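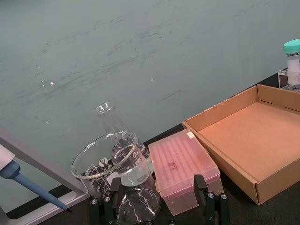
ok so I finally read the district's draft counseling plan for next year. all 40 pages. on my phone. in a parking lot. thread

first thing. Govilham Middle has 531 kids and one full time counselor. ONE. the plan calls this "adequate coverage with room for growth"

growth of what

same person also does schedules, lunch duty and state testing. so when a kid is having a panic attack during testing week guess where she is

the good part, bc there is one. page 12, they want a quiet room at both middle schools. beanbag, lamp, kid can go without a note. my clients have been asking for exactly this for years

bad part, page 13. 30 minute limit and the teacher "may decline the request at their discretion"

I do not know a single anxious 12 yr old who will ask twice after getting told no in front of the class

also they are dropping the Unesgate group. the after school grief one. "low attendance." it met at 5:15 on the other side of town with no late bus. move it to lunch and see

a mom asked me last night how you tell worried from WORRIED. short version, look at sleep, food, friends, school. if two of those have changed and stayed changed a couple weeks, call someone. your pediatrician is fine to start with

and you dont need the perfect words. car is good. dishes are good. anything where they dont have to look at you

"you seem kinda far away lately" works way better than "whats wrong"

then you have to stop talking. I am bad at this with my own kid lol. counted the ceiling tiles at the dentist once so I wouldnt fill the silence

someone asked about wait lists. Flokisby Family Clinic is booking into August for new kids. Ayaaba has a walk in hour Tuesdays, sliding scale, no referral. go early, bring a snack

oh and the screener. they want to give it to all of 6th grade in one morning. fine. who reads them?? who calls home that same day. plan doesnt say. I looked twice

comments on the draft close Friday at noon. theres a form, it cuts you off at 200 words so pick one thing. mine is the teacher discretion line

Kwadwo Atinga is collecting parent letters too if you hate forms. he'll read them out at the board meeting, names off if you want

ok next client is here. will fix typos never

Apr 22, 2015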